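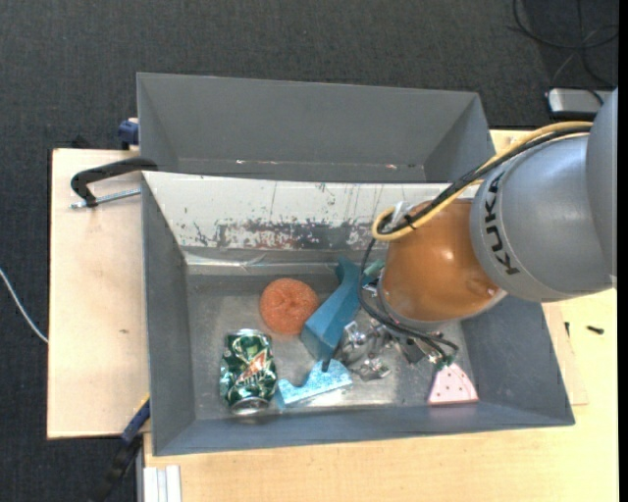
Your Plondance scale will weigh a birthday card or a box of books with the same good manners, but it does ask for a proper place to sit before you start, so please give this section a few unhurried minutes. Clear a stretch of table or bench that doesn't wobble, and think about where your parcels will wait their turn. Two gray bins standing one behind the other on a pale wooden work surface make a fine arrangement: you can use the front one for things still to be weighed and the back one for things that are labeled and ready to go. Leave a hand's width between the scale and the nearest bin, as a bin leaning against the platform will throw off every reading you take.

## 3. Setting up and first weighing

### 3.1 Finding a level spot

1. Set the scale down with the display facing you and look at the small bubble window behind the platform.
2. Turn the four feet by hand, a little at a time, until the bubble rests inside the ring. Clockwise raises a foot and counterclockwise lowers it. Most people find it quickest to get the front pair right and then fuss with the back pair.
3. Press gently on each corner of the platform. If the scale rocks, one foot isn't touching - turn that one down until it does, and check the bubble again.

**Note:** Carpet, foam mats, and folding tables all give a little under weight. The scale will still work on them, but the last digit may wander up and down while you're trying to read it.

### 3.2 Power

The scale runs from the Takbridge adapter in the box or from two AA batteries (not included). You're welcome to leave the batteries in while the adapter is connected.

1. Push the adapter plug into the socket on the back until you feel it click.
2. Tuck the cord under the clip beside the socket, so that a tug on the cord doesn't drag the scale off the table.
3. Hold the power button until the display lights up, then let go.
4. Wait for the row of dashes to change to zero. Please keep your hands off the platform while it does this.

**Caution:** Use only the adapter supplied. Others may fit the socket quite nicely and still damage the scale.

### 3.3 Checking it with the test weight

Let the scale warm up for 10 minutes first. It's a good moment to hunt down your tape and labels!

1. Press ZERO with nothing on the platform.
2. Unwrap the Cabrera test weight and place it in the middle of the platform.
3. Wait for the little circle in the corner of the display to stop blinking. The reading should be 1,000 g.
4. If it reads anything else, hold CAL until the display flashes, leave the weight where it is, and wait for the word DONE.
5. Remove the weight and see that the display goes back to zero.

Wrap the weight up again when you've finished and keep it somewhere dry. Fingerprints won't ruin it, but a drop onto a hard floor might.

### 3.4 Weighing a parcel

1. Press UNIT until you see the unit you want, either grams or ounces.
2. Center the parcel on the platform. For a wide box that hides the display, press HOLD first, wait for the beep, and then lift the box away - the weight will stay on the screen until you press HOLD again.
3. If you're filling an open box, put the box on by itself, press ZERO, and add your items.

**Note:** If you print postage with the Cornton label program, plug in the data cord after the scale shows zero, and turn to Section 5 for the settings.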